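Perception and Planning Software Engineer, Manipulation
Nornon, Robot Software Group
Posted Tue 22 January

Most job ads in robotics promise that you will be changing the world by spring. We would like to hire someone who reads those ads and closes the tab.

Nornon writes the software that sits between a camera and an arm: grasp detection, motion planning, recovery when the grasp goes wrong, and the tools we use to find out why it went wrong. We don't build arms or train giant models from scratch. Our customers are packaging lines and pharmacy supply shops, and they have all been shown a very good demo by somebody at some point. Several of them paid for it.

We have one opening on the manipulation team. The team is three engineers now, and you would report to the lead of that team.

What the job is

You would take over a good part of Cirken, our perception and grasp planning stack. It takes wrist and overhead camera images, proposes grasps, and hands them to a planner that is slower than we want and more careful than it looks. Cirken is decent with boxes. It is a good deal less decent with small containers, and worst of all with anything you can see through. Depth readings on clear plastic are mostly wishful thinking, and the learned fixes we have tried so far tend to work on the objects they were tuned on and then fall over on the next bottle.
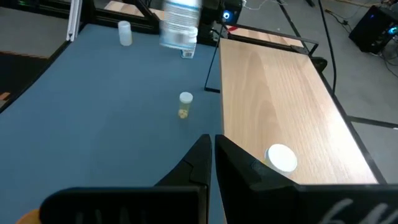
Wrist camera view from container handling work. Translucent pill bottle on the blue surface, clear water bottle behind it.

We have tried a number of published methods on objects like these. A few helped. Most reported success rates we could not get anywhere near on our own tables, and in two cases the evaluation code quietly dropped the trials where no grasp was found. If you join us, part of your job is to be the person who goes looking for that sort of thing, including in our own results. Our December numbers for Cirken looked great until one of us noticed that the test split shared objects with the training split. We threw the numbers out and told the customer.

Your first stretch of work would likely include:

Rewriting the segmentation step for clear and frosted containers, or showing us that it should be left alone and the money spent on lighting.

Getting collision checking to treat the gripper body as the wide thing it is. The current model is generous to us near the table surface.

Cleaning up Mandex, our log replay tool. It plays back camera streams, joint states and planner decisions side by side. It also loses time sync on long runs, and the person who wrote it has moved on to another company.

Writing tests. Yes, for robot code.

What we need from you

Solid C++ and Python, with code you can show or at least talk through in detail. Real time spent on a physical arm, whether at work or in school. Simulation alone will not do it; we use simulation and we don't trust it much. Working knowledge of camera calibration, including having had one go bad on you. Enough statistics to say how many trials a claim needs before anyone should repeat it.

A PhD is fine and so is not having one. We do not care which robot middleware you prefer, though you will hear complaints about ours.

What you should know before applying

The work is on site at our lab on the Obradović campus at least three days a week. The arms are there and remote debugging of a bad grasp is miserable. You will spend some afternoons putting the same bottles back on the same table. Nearly 22 percent of our engineering hours last year went to calibration, cables and drivers, and we have no plan that will bring that to zero. There is no on-call rotation, but customer site visits happen, mostly short ones.

We don't offer stock in place of salary. The pay range is sent to every applicant with our first reply, before any interview.

How we hire

A phone call, then a paid work sample, then a day in the lab. The work sample is a recorded run with a failed pick in it, and we ask you to write up what you think happened and how sure you are. "I can't tell from this data" is an acceptable finding if you can say what data you would want instead. We don't do whiteboard puzzles.

To apply, use the form on our careers page and attach a resume plus one page about a robotics result, yours or anyone's, that you stopped believing, and what changed your mind. Cover letters are not read. Applications stay open until we fill the job, and everyone gets an answer.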